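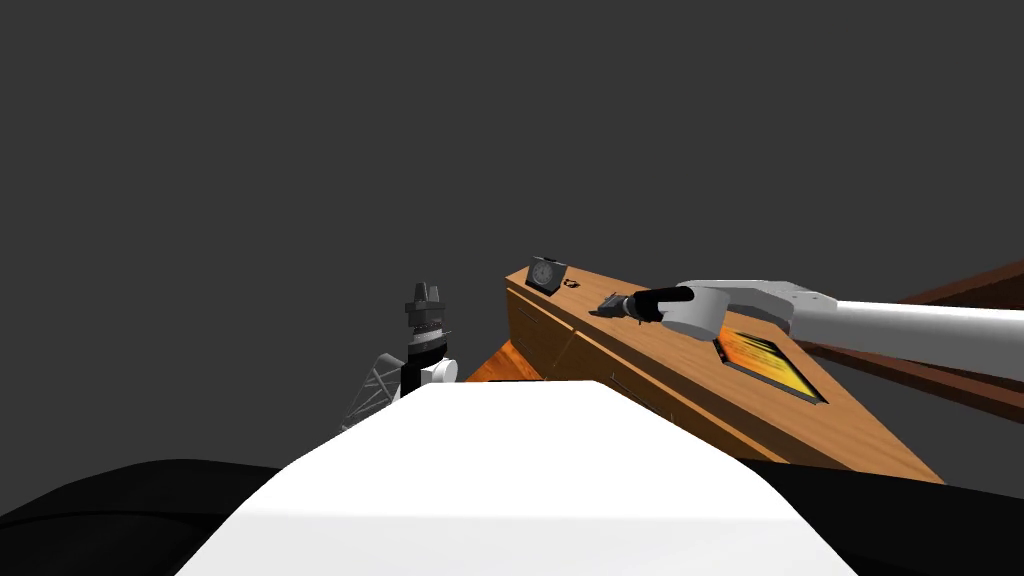
Long console, wood-grain finish, beveled strip along the front edge.

Furniture and home walk-through, winter round, 1/29/23

Okay, second time doing this checklist, and I'm much better at it than I was in November, when I skipped the whole back hall and didn't notice until bedtime. I use the list that came with the Kadlec home binder and then I scribble all over it. My comments are after each item. Steal whatever you like!

1. Tall furniture anchored to the wall
Bookcase: OK. Strap is tight, both screws holding.
Dresser in the small bedroom: NOT OK. The strap was there but it was hanging from one screw, and that screw was only in drywall (my own work, I'm sorry to say). Moved it over to the stud and used the longer screws. I gave it a good hard tug afterward and it stayed put. Rechecked, OK.

2. Long low pieces: wobble, sharp corners, loose trim
OK with a note. I push down on each end and then try to rock the thing from the middle. If you have a piece with trim along the front, run your thumb the whole length of it, slowly, and feel for any spot that lifts. Sleeves catch on that stuff, and so do toddlers. Ours needed one felt pad under the left rear foot, where the floor dips.

3. Drawers and doors
Mostly OK. The bottom drawer of the Jellberg cabinet comes all the way out if you pull it fast, and it's heavy enough to break a toe. The stop is a little plastic tab and it's worn round. I wrote to the store and the replacement is part 3638, so if you have the same cabinet, save yourself the digging. Until it gets here I've got the drawer emptied out.

4. Cords and power strips
NOT OK, and this one bugged me. I found a strip plugged into another strip behind the couch, which I swear I fixed last time. Unplugged, separated, and the lamp now goes straight to the wall. No cords under rugs anymore. One phone charger had a split in the jacket right by the plug, so into the trash it went.
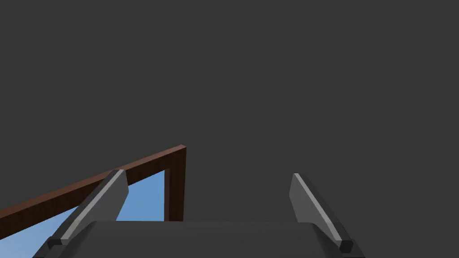 5. Smoke and carbon monoxide alarms
Upstairs hall: OK, loud enough to scare the dog two rooms away.
Downstairs: chirping on Friday, new battery, pressed the button, OK.
Basement: the date on the back says it's past due for replacement. I bought a Zirkinix because it was the one on the shelf, and I'll put it up before I sign off on this page. (Done, it's up. Took longer to find the ladder.)

6. Space heater
OK. Three feet clear on all sides, plugged right into the wall, tip switch works. I tipped it twice to be sure. We never leave it on overnight and I'm writing that down again for the teenager in the house, who claims not to have seen it written down the first time.

7. Stairs and railings
The rail on the basement stairs moves a little at the bottom bracket. I tightened it and it still moves a little. The hole is stripped, I think. Marked as OPEN, and I'm going to try a fatter screw next weekend before I call anyone. Stair light OK.

8. Water heater
Set at 120 and it stays at 120. The pan underneath is clean. The Sesanora leak alarm beeped when I touched it with a damp rag, so it gets a check mark.

9. Fire extinguisher
Kitchen: needle in the green, pin in, OK. Garage: it was behind the paint cans, which is a silly place for it, so I hung it by the door where you can grab it on the way past.

What it cost me this time: 70 dollars for the alarm, screws, batteries and felt pads all together.

Still open: bottom drawer tab, basement rail. If anyone has a good trick for stripped screw holes in old wood, leave it in the comments, please. I've heard toothpicks and glue, and I'm a bit suspicious of it for something people lean on!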